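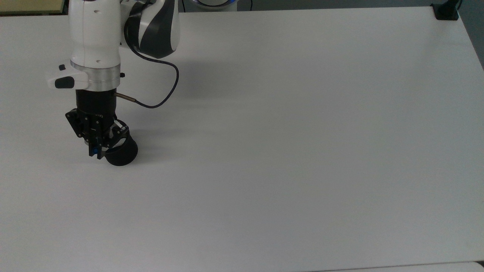 4. Setting up a press briefing line

In this section you connect the Storno conference unit for a briefing with foreign correspondents. Read section 3 first if the interpreters' channels are not assigned yet.

1. Switch on the main unit and wait until the green lamp stays on.
2. Open the menu Lines and choose New Briefing.
3. Type the name of the ministry or delegation. The name can have up to 99 characters. Do not use slashes.
4. Set the number of listeners. The standard value is 200, the maximum is 1000.
5. Choose the floor language, then the languages for interpretation.
6. Press Save. The line now shows as Closed.

Note: Closed means that the moderators can already speak with each other, but the correspondents hear only the waiting tone.

7. Make a test call from a second phone. Ask the person at the podium to say a few sentences in a normal voice.
8. When the spokesperson is ready, press Open Line.

Caution: After Open Line every podium microphone is live. Remarks between officials will be heard and probably quoted. Use the Mute Podium key until the first statement begins.

Questions from correspondents

Callers ask for the floor with the star key. Their names come up in the list in the order of calling. The moderator can move a name higher, for example when the Willisthorpe office has agreed on a first question with an agency.

Embargoed statements: see section 6. The embargo timer follows the clock of the main unit, so check the time zone before you start it.

Changes to this section since May: step 7 added by Levente Sipos, Hultow office.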